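Ticket 77 — Clamimari fingers vs. Brokholm fingers, hand-held rig
Opened by: Fengying Cheng
Status: open

Swapped in the Clamimari set this morning and I love the grip so far! One issue: marker tracking drops out when the fingers open fast. 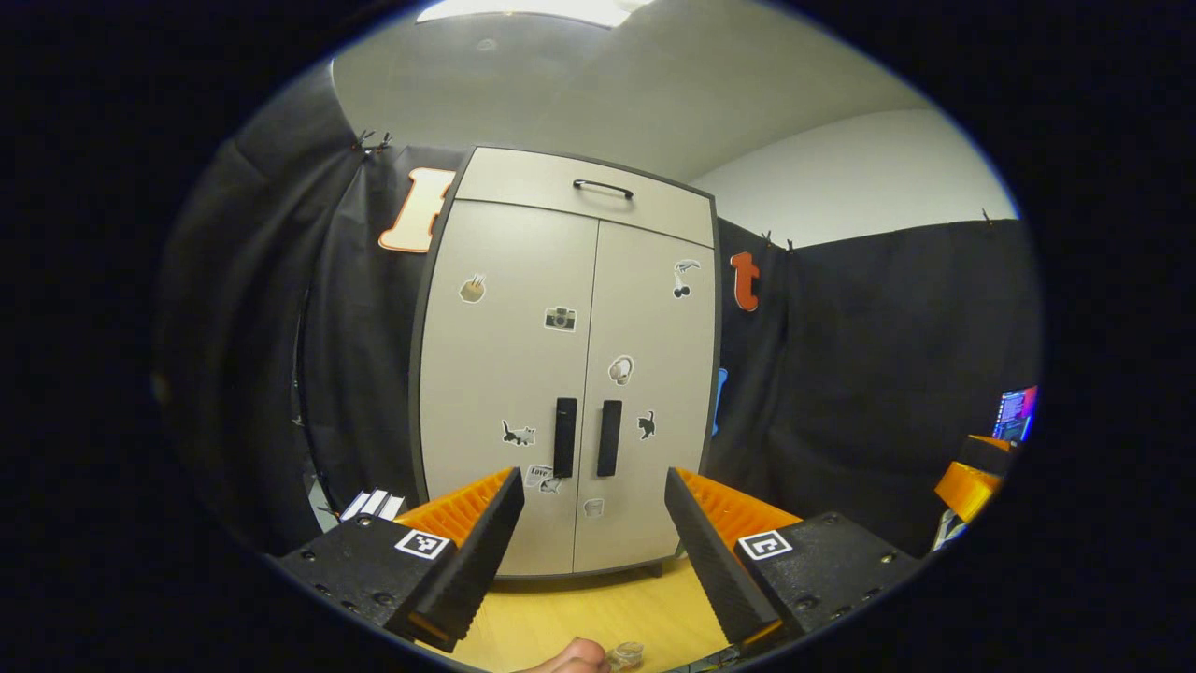
Tracking loss lasts roughly 10 samples, then recovers. Same on 3 restarts. The orange ridges on the inner faces look great for thin handles like the pair on the cabinet doors, so I'd hate to give up on this set.

Hannelore Wunderlich: Try exposure at 500 — the default is slow.
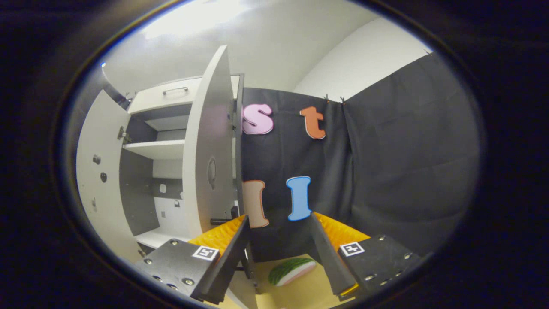
Will do, and I'll rerun the Brokholm log at the same setting so it's a fair match.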